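Re: Keeping a play kitchen from taking over the house

Walid Qaisi wrote:
My twins turned three in April and between the two sets of grandparents we now own more pretend food than real food. I love it, I do, but I stepped on a plastic carrot at five in the morning and said a word they have both since repeated. How do the rest of you store this stuff? We're in a small apartment in Palcombe, so a whole toy room is out of the question.

Afaf Shboul wrote:
Oh Walid, welcome to the club! What saved us was putting most of it away. I keep 20 pieces out and the rest goes up in the hall closet, and every few weeks I swap them (the kids greet the old stuff like long lost friends). I did spend a whole evening sorting ours into "fruit" and "not fruit," and it lasted until breakfast, so don't bother with categories.

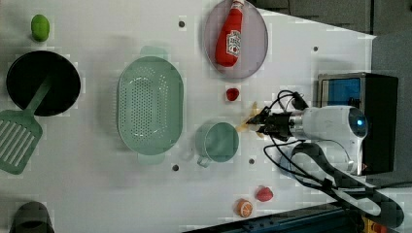
Posted by Randa Sfeir, Lullthorpe
Member since June 29, 2000 | 165 posts

I'm going to disagree with Afaf a little, and I hope she'll forgive me because her advice got me through potty training. We tried rotating and my youngest just grieved for whatever was in the closet. What works here is using the big pieces as the storage. A play colander with handles is a wonderful thing, they can carry it to the table themselves, and the small food goes right in it when dinner's ready. Cups are good for the little odds and ends too.

Imad Sleiman wrote:
Colander is fine until somebody tips it. Get a bin with a lid.

Randa Sfeir wrote:
Imad, we had a lid. The lid became a sled.

Afaf Shboul wrote:
No hard feelings, Randa! Mine were never that attached to anything, so maybe it depends on the child. My sister does it your way with her Issa and he cleans up better than mine do.

Walid Qaisi wrote:
Thank you all, this is so kind. I'm going to try the colander first and hide a few things in the closet anyway. Does anyone wash theirs? Some of it is pretty sticky.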